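8/5/22

Slept badly, woke before six with the slow movement already going in my head. Coffee, then straight to the piano with the practice pedal down so the neighbours would not hate me.

Morning: the Corov pieces

I am now in the third week with the small pieces of Corov and I still can not decide the speed of number four. In the printed music there is only one word, "calmly", and calmly for a man writing in 1955 is maybe not calmly for me. When I play it slow, the left hand becomes heavy like a person walking in wet snow. When I play it a little faster, the melody is suddenly a dance, and I don't believe he wanted a dance. Today I tried for one hour with no pedal at all. It was ugly but useful. I could hear that my fourth finger is late in every second bar, and the pedal was hiding it from me all this time.

Gunnlaugur Ingvarsson, my old teacher, would have heard it from the corridor. He used to say that the pedal is a curtain and one should first clean the room. I wrote this on the inside cover of the score, in pencil, so I will see it each time I open it.

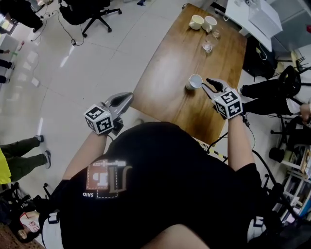
Midday: letter from Hestari

The Hestari people finally answered about the recording. They like the programme but they find it too short, and they ask if I can add something of "brighter colour" between the Corov and the Furtună sonata. I have nothing against bright colour. But I made this order with care, and the silence after the last Corov piece is for me a part of the programme. If a cheerful waltz comes after it, everything before is forgotten.

I wrote a long answer and did not send it. Then I wrote a short one and did not send it either. Perhaps I could offer them the two nocturnes that I played in December, which are not bright exactly but at least they move. They take nine minutes together. I must check if I still have them in the fingers — I doubt it.

They also want the programme notes before the end of the month. I write more slowly than I play, and in English more slowly still. Yesterday I needed the whole evening for one paragraph about why Furtună repeats the opening theme upside down, and when I read it again this morning I did not understand my own explanation.

Afternoon: the hall at Carnard

Took the 816 bus to Carnard to try the piano. The hall has 215 seats, and I like it more than the bigger one in town, where the sound goes up into the roof and stays there. At Carnard it comes back to you quickly, a bit dry, and you hear every mistake. For the Corov this is good. For the Furtună I am less sure, as the big chords in the first movement want some air around them.

The piano itself: warm in the middle, thin at the top, one key in the low octave that clicks when it returns. I told the technician and he wrote it down very seriously. He promised to look at the felt before the recording. I played the sonata through once without stopping, and the last page went better than it ever does at home, I don't know why. Maybe the bench was higher. I measured it with my hand and will try the same height tomorrow.

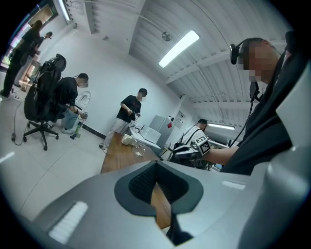 Evening

Soup, bread, the radio. They played an old orchestra recording and I listened with the lights off until the end, then turned it off before the announcer could speak.

Things for tomorrow: number four with the metronome, then without. The two nocturnes, only reading. Send the short letter to Hestari. Cut my nails, I could hear them on the keys at Carnard. Ask my sister if she still has the blue folder with the Furtună copies, as mine has lost page seven.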